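Packing bench helpers wanted at Zilley – part-time, Trekstead

We're a small dry goods shop that sends boxes of tea, pulses, soap and other everyday bits to people's homes, and we're looking for two people to join us at the packing benches from April. If you like a tidy table and a steady rhythm, and you don't mind the radio, we'd love to hear from you!

The work is simple to describe, though it takes a week or so to feel natural. You pick up an order slip, gather what's on it, set everything out in the marked area on the bench, check it against the slip and pack it away. We're fond of our tape marks. They came in last spring, after a busy month when parcels kept getting muddled, and new starters tell us they settle in faster with a clear place to put things.
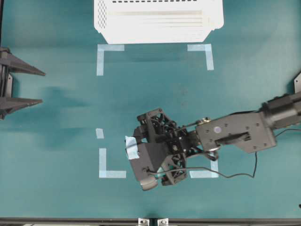
One of our benches, with a white crate at the back and blue tape marking out the setting-down area.

You'd be with us for three mornings a week, 11 hours in all, and we can be flexible about which mornings if you have school runs or classes to fit in (most of us do). The benches are at standing height, but there are stools for anyone who would like one – just ask on your first day and we'll find you a good one. Full crates can be heavy, so we lift those in pairs.

You don't need to have done this kind of work before. We'd like you to be careful with labels, happy to wipe down your table at the end of a shift, and willing to speak up when a slip looks wrong, even if it was one of us who wrote it. A good memory for where the lentils live is a bonus.

You'll have paid breaks, a staff discount and as much tea as you can drink. The number 50 bus from Wurkitz stops at the end of our lane, and there's room for bicycles under cover.

To apply, drop a short letter in at the shop or post it to Zilley, Kolev Yard, Trekstead. Tell us a little about yourself and which mornings would suit you. A page is plenty, and handwritten is fine.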